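Handling a Mail Ballot at Home: Kitchen and Desk Tips

A mail ballot is a paper form read by an optical scanner. Most problems with it start on the table where it is filled out. The notes below cover storage, marking, sealing and sending. They were written for voters in Totarport and Lalby; check your own county's instructions for differences.

Storage. Keep the packet flat in a dry drawer until you are ready to mark it. The return envelope has a gummed flap, and steam from a kettle or dishwasher can seal it before anything is inside. Do not pin the ballot to a corkboard or hold it with a binder clip.

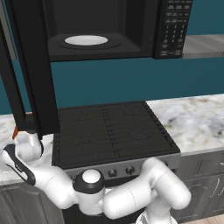 Marking. Use a black or blue ballpoint. Felt-tip ink can bleed through to the ovals on the reverse side. Clear a hard surface and wipe off crumbs and grease, then let it dry. In a kitchen, work well away from the range. A shelf beside an over-the-range microwave is a poor place to park a ballot, as it is near the vent and the cooking vapor, and a microwave door that swings out to the left can sweep papers off anything on that side. Fill each oval completely. If you make an error, request a replacement; correction fluid can jam the scanner.

Drying a damp ballot. Place it between two sheets of plain white paper under a heavy book and leave it for 7 hours. Do not iron it. Do not put it in an oven or microwave.

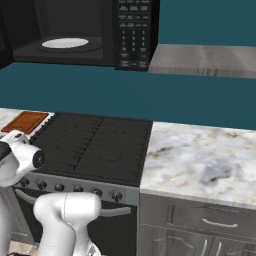 Microwave with turntable, above a gas stove.

Folding and sealing. Fold only on the printed creases. An extra fold through an oval may be read as a mark. Moisten the flap with a damp sponge, press from the center outward, and leave it under a book for 3 minutes. Tape is accepted in Lalby if the flap fails. Totarport asks that you call first.

Signing. Sign the outer envelope before you seal it, on a flat surface, with the same pen. An unsigned envelope is set aside and the voter has to be contacted.

Sending. The drop box slot at Totarport takes one envelope at a time. Keep the numbered stub until the count is certified in December.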